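I've been putting off writing this one up, but so many of you have asked about the Alton bedside step that it finally gets its own page!

The Alton is a low step platform in pale, unfinished pine. It comes as two separate boxes, and you push them together next to the bed, or slide one a bit further back if your room is an awkward shape (mine is). The tops are planks, screwed down, and I leave the wood bare so you can oil it, paint it or just let it go golden by itself.

**Alton step, set of two boxes**

- Length of each box: 606 mm
- Width of each box: 260 mm
- Height: 81 mm
- Finish: none, lightly sanded 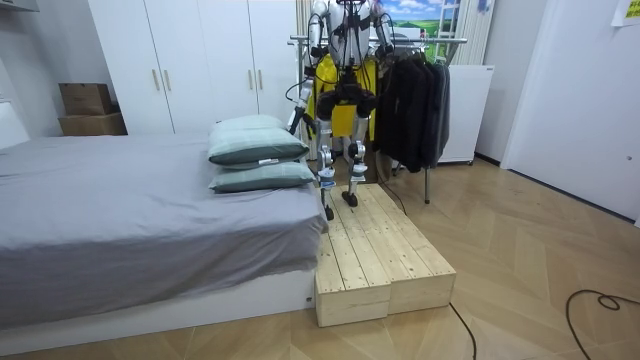
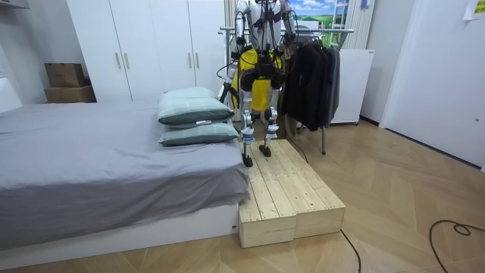
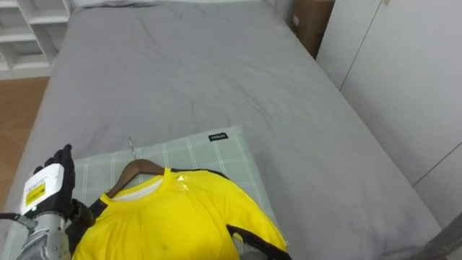

People always ask if they can buy a single box, and yes, you can, just pick "half set" when you order. I do think the pair is nicer though, as you get a proper place to stand while you're making the bed or sorting clothes out for the morning. Knots and grain vary from board to board, so please don't expect two boxes that match perfectly!

A few bits on looking after it. Wipe it with a damp cloth and dry it straight away. If you want to oil it, go thin and do two coats (I use the Jomia clear oil, which we also stock). Give the screws a quick check every April or so, especially if the boxes get moved a lot. On a slippery floor, add the Dreser felt-and-rubber pads, four to a box, and press them on hard.

Abbas Jafarzadeh cuts all the boards for us and he's happy to do other lengths, up to 2000 mm, if you send him a sketch with your order. Longer ones take an extra fortnight and go out by pallet, so do make sure somebody's in!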